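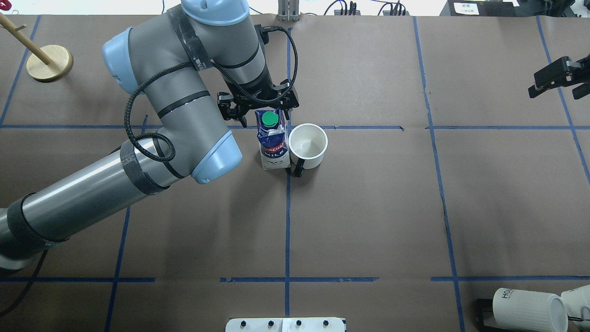

Looking after paintings at home

Most of us own one decent landscape and hang it over the fireplace, where the heat and soot can get at it. Try a hallway. Mine is a gloomy view of Nostville harbour by Darcy Lockyer, 77 cm wide, and it has done very well opposite the coat hooks.

Dusting. Use a soft, dry, wide brush, top to bottom, with the picture standing upright on a towel. No feather dusters, as the quills catch on raised paint. If you see flakes, put the brush down and ring a conservator.

The bread trick. Your aunt swears by rubbing oils with a slice of white bread. Your aunt has been feeding the silverfish. The same goes for cut potato, spit and baby wipes.

Hanging. Two hooks, spaced apart, will stop the endless straightening. Check the cord every August, or whenever you remember August exists.

Glare. Tilt the top forward a touch with a cork behind each upper corner. Lalit Shukla, my framer in Faulkner, charges $200 to reach the same conclusion.

Storage. Never in the shed. Wrap in a clean cotton sheet, face to the wall, off the floor. Bubble wrap pressed against varnish leaves a pattern of little circles, a colour effect the artist probably didn't have in mind.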